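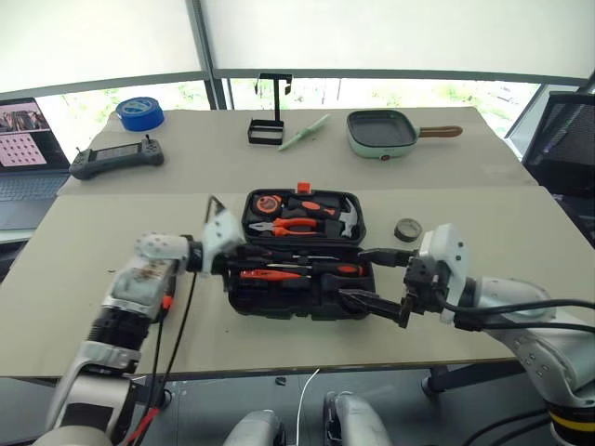
Ticket 1351: paneles acústicos que se despegan, sala grande
Estado: abierto
Producto: Lisent, panel de fibra de madera, serie hexagonal
Instalación: oficinas de Kincaid, primera planta

Hola otra vez, soy Edem Osei, del estudio. Os escribo por lo de los paneles del techo de la sala grande, que ya os comenté por teléfono y me pedisteis que lo pusiera todo por escrito. Pues allá va, perdón por el rollo.

Montamos 683 hexágonos en total entre techo y pared del fondo. Los de la pared, perfectos, ni uno se ha movido. Los del techo son otra historia: el lunes me llamó la recepcionista y me dijo que había tres en el suelo (¡menos mal que no había nadie debajo!). Subí, los volví a pegar con el mismo adhesivo, el Plundier de cartucho, y me fui tan contento. Al día siguiente, otros dos.

Lo que he mirado hasta ahora:

- El adhesivo no está caducado. Miré los cartuchos que sobraron y les queda más de un año.
- El soporte es hormigón pintado. La pintura la puso la contrata anterior y no tengo ficha técnica, la he pedido dos veces.
- Los paneles que caen son casi todos de la franja junto a la ventana, donde está la salida del aire.
- Humedad: 70 por ciento según el aparatito de la sala, pero no me fío mucho, lo tienen encima de la cafetera.

Respuesta de soporte Lisent
Hola, Edem. ¿Puedes decirnos si el adhesivo se queda en el panel o en el techo cuando cae la pieza? ¿Y cuántos puntos pusisteis por hexágono?

Edem Osei
¡Buena pregunta, no se me había ocurrido mirarlo! Se queda en el panel, con una película de pintura blanca pegada encima. O sea, que lo que se suelta es la pintura. Puntos pusimos cuatro, uno en el centro y tres alrededor, como viene en vuestra hoja para pared. Ahora que la releo, para techo pone cordón continuo y además tornillo. Eso se nos pasó, lo reconozco.

Respuesta de soporte Lisent
Gracias, eso aclara bastante. En techo la fijación mecánica es obligatoria, también con buen soporte. Te recomendamos retirar la franja afectada, rascar la pintura suelta y hacer una prueba de adherencia en otra zona antes de decidir. Mientras tanto, cerrad el paso por debajo.

Edem Osei
Hecho lo de cerrar el paso, hemos puesto cinta y los de Kincaid se reúnen en la sala pequeña (protestando, pero se reúnen). El domingo, con el edificio vacío, hice la prueba con la espátula en seis sitios. Junto a la ventana la pintura sale a tiras. En el centro aguanta mucho mejor y en la esquina de la puerta no hubo manera de levantarla.

Mi plan es atornillar todo el techo y no solo la franja, que no quiero volver en septiembre por lo mismo. He pedido una caja de 1.000 tornillos con la cabeza en color natural al almacén de Skurkville. Dos dudas: ¿puedo atornillar por el centro sin que se abra la fibra? ¿Y tengo que taladrar antes el panel o solo el hormigón?

Respuesta de soporte Lisent
Por el centro sí, con arandela y sin apretar a tope. Taladra las dos cosas, el panel con broca fina y a velocidad baja. Dejamos el ticket abierto hasta que nos confirmes la primera fila.

Edem Osei
Genial, empiezo por la fila de la ventana y os cuento. La ficha de la pintura sigue sin llegar, por cierto; si aparece la subo al ticket.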